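Comparing Two Path-Following Controllers on an Outdoor Wheeled Base

Project report, robotics laboratory course
Gunhild Stougaard and Troels Mogensen
Submitted 2018-06-21

1. Purpose

The Jarnthorpe base has until now been driven indoors, on a corridor loop with tape on the floor. The project brief asked for a comparison of two controllers on ground without tape, lane paint or any other added marking. The two candidates were the Akbulut controller, which finds the left and right borders of the drivable surface from intensity edges, and the Adedine controller, which classifies small patches of ground by texture and fits a corridor to the result. Both give a heading correction and a speed limit to the same motor driver. Neither was changed internally. Only the parameters listed in section 3 were adjusted.

2. Test site

The Borkwood route runs between two walls. It was chosen for its strong contrast at the borders and its length, which leaves time for a slow drift in heading to show up. The surface is pale and dusty, and it carries cracks and loose material that a controller has to ignore.

At midday the wall on the left is in deep shadow and reads as almost black next to the ground. On the right, a stepped stone wall meets the path in a band of shadow and loose material. A thin crack slightly right of center runs toward the camera and widens as it gets closer, in the direction a border would run.

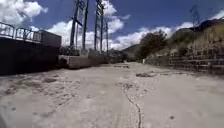
3. Method

The base was driven by hand along the route while the camera stream and wheel odometry were logged. After blurred and duplicate frames from the start and stop phases had been removed, 2,358 frames remained. All of them were replayed through both controllers on the same laptop, so the input was identical in each case.

Of these frames, 531 were labeled by hand with a left border, a right border and a vanishing point. Labeling was split between the two authors. Frames where the labels differed by more than the agreed tolerance were looked at again together and given one label.

The following settings were used throughout:

Akbulut: edge threshold at the default value, smoothing window increased one step, region of interest limited to the lower half of the image.

Adedine: patch size at the default value, ground model taken from the first second of each log, corridor width limited to the range measured on site.

Speed limit: equal for both controllers.

Lens distortion was corrected before replay with the calibration from the indoor tests. This calibration was not repeated outdoors. Railings near the sides of the image still bend in some of the corrected frames, and a new calibration is recommended before the next round.

4. Results

A frame was counted as a failure if the controller returned no left border, or one outside the allowed corridor. On the full set, Akbulut failed in 565 frames and Adedine in 202. On the right border the two were closer, and we do not consider the difference large enough to rank them.

The left border failures of Akbulut have two main causes. The first is the shadowed wall. The edge between wall and ground is strong, but so is the edge between the wall top and the sky, and the railing adds further lines at nearly the same angle. The region of interest removes most of these, though not when the base pitches on uneven ground.

The second cause is cracks. Where a crack starts at the lower left and runs diagonally into the path, Akbulut tends to accept it as the border and command a turn to the right. The turn is small at first and grows as the crack continues. With two cracks in view the output can switch between them from one frame to the next - the heading command then oscillates, and the speed limiter reacts to the oscillation as well. 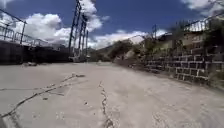 Page 6

Adedine is less affected by cracks, as the patches on both sides have similar texture and a narrow dark line changes few of them. Its failures are found mostly where debris or grit lies at the foot of a wall. Such patches are classified as not drivable, and the corridor is fitted too narrow. For a base of this size that is the safer error, but it also lowers the speed limit more than necessary.

Adedine needed longer to process each frame. It kept up with the camera on the laptop. On the onboard computer it dropped frames when logging was switched on, and we did not have time to find out if the logger or the classifier was the bottleneck.

5. Limitations

All frames come from one site in strong sunlight. Overcast conditions were not tested. The replay is open loop: a wrong heading command has no effect on the next frame, so the counts above say little about how far the base would have left its line in a closed loop run. The hand-driven line also stayed near the middle of the path, and recovery from a position close to a wall was not covered.

6. Further work

A closed loop run with Adedine is planned for July, at reduced speed and with a remote stop. Before that the camera should be recalibrated and the frame drops on the onboard computer traced. For Akbulut, we suggest a simple check that rejects a left border if the ground brightness is the same on both sides of it. Troels Mogensen has a draft of this check, which has been run on the labeled frames only and is not included in the counts in section 4.

Appendix A: parameter files for both controllers
Appendix B: labeling instructions and tolerance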